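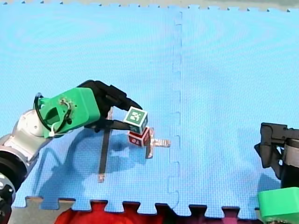
Easier on the Knees: Looking After Foam Tiles, Rubber Mats and the Floors Under Them

My knees gave out on me the April we moved the workbench into the old laundry room. I don't mean anything dramatic, just that after an hour of standing on bare concrete I'd come up the back steps like a woman carrying a piano. My neighbor Catríona Fitzgerald listened to me complain over the fence for most of that spring, and then she handed me four foam tiles left over from her grandson's playroom and told me to stand on those and hush. I've had some kind of soft flooring underfoot ever since, in the workshop, by the kitchen sink and in front of the washing machine, and I've made most of the mistakes a person can make with it. So pour yourself something and I'll tell you what I know.

Before you lay anything

Sweep, then vacuum, then sweep again. I know that sounds fussy, but one little pebble under a foam tile will find your heel every single time you stand there, and after a month or two it leaves a dimple on the top that never comes out. Get down low with a flashlight laid flat on the floor and you'll see every crumb.

If the floor is concrete, do a damp test first. Tape a square of plastic sheeting down tight on all four sides and leave it overnight, longer if you can stand to wait. If there are beads of water on the underside when you peel it up, you've got moisture coming through the slab, and it will sit under your mats and turn sour. You can still use mats in a room like that, but use small ones you'll really lift and air out. Mine in the laundry room come up once a month and stand against the wall for an afternoon.

On a wood or vinyl floor the worry is different. Some rubber-backed mats will stain vinyl a nasty yellow-brown, and there's no cleaning it off – believe me, I tried everything under the sink. Read the label and look for one that says it's safe for vinyl, or stick with plain foam and peek underneath every so often. Wood wants to breathe, so don't leave any mat sitting on it through a whole summer.

Let the tiles relax

New foam tiles come squashed together in plastic wrap and they're often a bit curled. Lay them out loose in the room where they're going to live and let them sit overnight before you start pressing anything together. Foam swells a little when it's warm and shrinks when it's cold, and if you put it together straight out of a freezing car you'll have a buckled floor by supper. I did it once with a set I'd left in the trunk, and by the time the heat had been on a while there was a hump in the middle you could have rolled a marble down.

Start from the corner people see most, usually the one opposite the door, and work outward. That way your cut pieces end up against the back wall or under the bench, where they can be as ugly as they like. Leave a gap the width of your little finger along the walls for the foam to move.

To join the tabs, line up one end and press down with the heel of your hand, moving along the seam as if you were closing a zipper. Don't start in the middle. If a tab is stubborn, a rubber mallet will persuade it. My husband used to stomp on them, which works fine until it tears one.

Cutting without a mess

You need a sharp utility knife, a metal straightedge and a piece of scrap board underneath. Put in a new blade! A dull one drags and leaves an edge like torn bread. Make two or three light passes and let the knife do the work. For a curve, say around a pipe or the foot of a toilet, make a paper pattern first out of an old grocery bag, tape it to the tile, and cut around that.

Save your offcuts. I use them under the sewing machine to quiet it down, under the feet of the slow cooker, and as kneeling pads in the garden. A strip along the bottom of a tool drawer keeps the chisels from sliding around and dulling each other, and a thick little square is just right for stabbing needles into.

Washing

Everyday dirt comes off foam with warm water and a drop of dish soap. Wring the cloth out well so you aren't pushing water down into the seams. If the surface has a texture to it, the dust settles into all those little grooves and a cloth just skates over the top, so go at it with a soft brush in small circles. An old nail brush is lovely for this. Wipe again with plain water afterward, or the leftover soap gets slippery and catches more dirt than you started with.

A few things I've learned for particular spots:

Scuffs from shoes: a pencil eraser, the white kind, rubbed gently.

Candle wax: hold a bag of ice on it until it's brittle, then lift it with the edge of an old plastic card.

Cooking oil: cover it with cornstarch, have your coffee, brush it off, then wash with soap.

Ink: rubbing alcohol on a cotton ball, but try it on an offcut first, as it can take the color with it.

Wood glue: get it while it's wet. Once it's dry, you can sometimes flex the tile and pop it off. Sometimes you can't, and then you turn that tile around and put the bench leg on it.

Keep bleach away from foam altogether, and the same goes for acetone and paint thinner, which will melt a hole right into it. Finbarr Corrigan down the road set a drippy can of lacquer thinner on his and now has a perfect ring in the middle of his garage floor.

Once or twice a year, take the whole lot up and wash both sides. I do mine on the grass with the hose, and I do it in the shade. Strong sun fades foam quickly and can warp it too. Stand the tiles on edge to dry, leaning against each other like a house of cards, and don't put them back until the undersides are bone dry.

In the kitchen

I'll be honest with you, puzzle tiles aren't my favorite by the sink. Crumbs work down into the joins and water follows the crumbs. One solid mat with beveled edges is safer where you're carrying hot pans around, and it's easier to shake out the back door. Look for one with a grippy underside, and when it starts to slide, wash the bottom before you decide it's worn out. Nine times out of ten it's only flour and dust.

Never set a hot pan on foam, not even for a second while you answer the phone. And keep mats well back from the oven door and the heating vents.

In the workshop

Foam is wonderful where you stand and no good at all under anything heavy. A bench or a drill press will sink in and start to lean, so lay your tiles up to the legs and stop. It's also no place for welding or grinding, as sparks go straight through. For that corner you want bare floor or a proper rubber mat made for the purpose.

Sawdust will get into the seams no matter what you do. Vacuum along the join with the narrow nozzle, then across it. If you drop a small screw on a patterned mat, wrap a magnet in a bit of paper towel and sweep it slowly over the surface. The screws come up with the towel and you can peel them off without a fight.

Chairs on wheels are hard on foam. If you like to roll around, put a flat piece of hardboard over the tiles where the chair goes, and sand the edges so you don't catch a toe.

When a tile gives up

Buy one or two more than you need at the start and put them away somewhere dark. The shade of blue or gray you bought this year won't be the same next year, and even the tabs can be cut a bit differently from one maker to the next. If you have no spares, swap the worn tile with one from under a cabinet. A torn tab can be mended with a little contact cement made for foam, with a book on top of it until morning.

Dents from furniture will sometimes come up with a damp cloth and a warm iron on its lowest setting. Keep the cloth between the two and the iron moving, and lift it to look after 10 seconds. Let it cool before you step on it.

As for my knees, I can get through a whole evening at the bench these days and still manage the back steps. Catríona would like her four tiles back now that there's a new baby in the family, and I've told her she can have three.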